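Tea, mostly, and giving up coffee

Quick one tonight, it's gone 11 and I should be in bed. Which I could not have said in January, when 11 was when I started thinking about maybe doing the dishes.

So. No coffee for 62 days. I didn't plan to announce it and I didn't plan to last. The plan was two weeks, to see if the headaches would quit. They got worse first. Much worse. Day three I lay on the bathroom floor because the tile was cold and it felt nice on my face. Day four same floor. By the second week they were gone and I figured ok, one more week, and then I just kept not buying any.

What I miss: the smell. The walk down to Veletti before work, the one on the corner, not the new one by the station with the stools. Having something to do with my hands on the phone. What I don't miss: spending what I was spending. I finaly went through the bank app and added up Veletti for one month and it came to $147. One month! That's not counting beans. I closed the app and went and stood in the yard for a bit.

Anyway, tea. I thought tea was what you drank when you were sick. My grandmother had one box of bags in the cupboard that lasted my entire childhood, I'm pretty sure it was the same box. So I started with bags, supermarket ones, and hated it, and it took me way too long to figure out I was leaving the bag in until it went cold. Eight, ten minutes. Tasted like a wet fence.

Then a coworker brought me some loose leaf from Losbridge, there's a little shop there that does its own blends, and that was that. Three minutes on the black, less on the green, and let the water sit a while after it boils before you pour it on the green. That last bit changed everything for me. I'd been scalding it this whole time and telling people I don't like green tea. I like green tea fine.

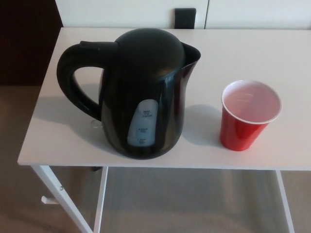
Vukčević wrote under my last post that I'm going to be right back on espresso by summer, that everybody who quits does the tea thing for a couple months and gets all serious about leaves and temperatures and then has one bad night's sleep and it's over. Also that black tea has caffeine in it so what exactly did I quit.

Fair. I know it has caffeine. I have 2 cups, both before noon, and after that it's mint or the rooibos one that smells like a candle. Not claiming to be pure here. I just wanted to stop needing it before I could speak to my own family.

And maybe I will be back on it by summer, who knows. I had one sip of my sister's at her birthday and it was so good I was kind of mad about it. Gave it back though.

Other stuff – sleep is better, not amazing. Still up at 4 some nights. Teeth look the same, I was promised whiter teeth. And chocolate is a problem now. Something had to fill the gap and it's a bar of Pralus in the desk drawer, which at the rate I'm going is eating up whatever I saved at Veletti. One square with the first cup. Ok two squares. It goes so well with the smoky black from Losbridge that I don't even feel bad.

If anybody has a decaf tea that tastes like somthing, leave it in the comments. Not chamomile. I've tried, I've really tried, it's hay.

Next post is the garage shelves, I know I keep saying that. Got the brackets – 50 of them, because I can't read a listing – so it's happening. Ok bed.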